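Last updated 17 March 2026

# Jorkell hand-held gripper kit: common questions

These are the questions we get most often at Nandport about renting or buying the Jorkell kit. If yours isn't covered, write to Arnar Þórarinsdóttir on the support desk.

## What comes in the kit?

Two hand-held grippers, a marker cube set for each, a head camera with strap, cables, and a padded case. The computer is not included.

## Do I need a robot to use it?

No. The operator holds one gripper in each hand and does the task directly. You only need a robot later, if you want to run a trained policy on one.

## What kinds of tasks does it suit?

Tabletop work with light objects: folding, sorting, wiping, setting things out. Cloth and paper are fine. Keep each object under 200 grams for the first few sessions while the operator gets used to the jaws.

Both grippers in use at a marble-patterned table, with the right one holding something pink at a dark red book:
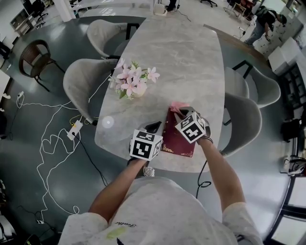
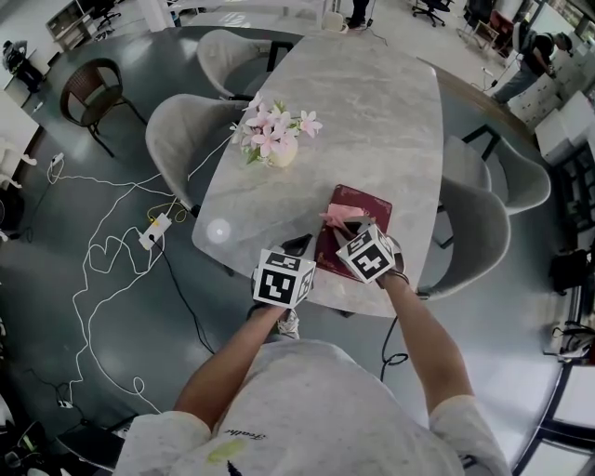
## Does the room have to be cleared first?

No. Ordinary furniture and people in the background are fine. Keep the marker cubes in view of the head camera as much as you can, and tape down any cable the operator might step on. Glossy tabletops work, but if tracking drops out, try moving a lamp before you recalibrate.

## How long does setup take?

Allow 40 minutes the first time. Most of that is calibration. After that, you only repeat the short check at the start of each session, unless a cube has been knocked or removed.

## Can left-handed operators use it?

Yes. The two grippers are built the same way, and the software lets you swap left and right before recording.

## What does it cost?

Rental is $362 a week with a refundable deposit of $200. Shipping is extra. The purchase price depends on how many kits you order, so ask for a quote.

## Where can I try one?

There are demo kits at our Skindinen and Hou offices. Book ahead — each office has one kit, and it is sometimes out on loan. Hou is closed for demos in June.

## What if a cube gets damaged?

Stop recording and send us a photo. Scratches on the plain edges don't matter. If a printed face is torn or marked, we mail a replacement, and you will need to run the full calibration again once it's fitted.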